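Skip to content

Drallasska Workshop
Home | Gallery | Kits | Visit

The Assembly Boards – Gallery

Posted May 26, 2020

This page collects notes and pictures on the practice boards we keep in the back workroom at Drallasska. People who come through the showroom mostly see the finished kits, so the boards get less attention than they should. They are flat plates with pins, holes and recesses, and the job is always the same: pick up a small part, find where it goes, put it there. Some take a few minutes. The bigger ones can take most of an afternoon the first time.

We started the collection with one secondhand board from Skulska, which came with half its parts missing. We made the replacements ourselves and kept going from there. The boards we cut now borrow a lot from that first one, mainly in the way pins and outlines share the same plate.

Color matters more than we expected. The early parts were the same white as the plate, and they were easy to lose track of once they were down. Blue was the next thing we tried, and we have stayed with it for most of the small pieces. It holds up well against white even when the lighting in the room is strange.

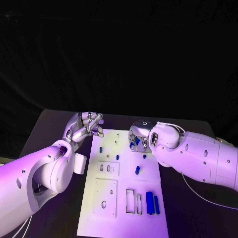 Layout took longer to settle. On the Skulska board everything sat in straight rows, and people got into a rhythm and stopped looking at what they were doing. Our own layouts mix things up. A tight hole may sit next to a wide one, and an outline may be turned a little from where you would expect it. Pins are kept short so that a sleeve or a cable does not catch on them.

A few notes on the rest of the room, for those who have asked.

The tables
Dark tops, wiped down every morning. We had pale tops until March and changed them after one too many searches for a dropped white part. The old ones went to the packing area, where they are doing fine.

The parts trays
Each tray is 90 mm deep and holds the parts for one board. Trays are labeled on the short side. Please put them back with the label facing out.

The Jisard set
Our most borrowed set. It has 70 parts, all of them small, and the instruction sheet is printed on both sides. The second side is the one with the corrections on it. If you have an older copy with only one side, ask for a new one at the desk.

The Saha set
A beginner set with larger parts and wide recesses. It goes together in 3 stages and can be stopped after any of them. Schools tend to pick this one. The lid is a tight fit – press on the corners, not the middle.

Wear and repair
Holes go before pins do. After a good deal of use the edges round off and parts begin to sit loose. We check each board after 100 uses and either sleeve the worn holes or retire the plate. Retired plates are kept on the bottom shelf and are free to anyone who wants one for practice cuts.

Cleaning
A dry brush for the recesses and a damp cloth for the flat areas. No solvents. They leave the surface cloudy and it does not come back.

Boards can be seen in the workroom during normal opening hours. Sets can be borrowed for two weeks at a time and renewed once. Bring the tray back with the parts in it, and write anything missing on the card inside the lid.

Previous gallery: Trays and Boxes
Next gallery: The Packing Area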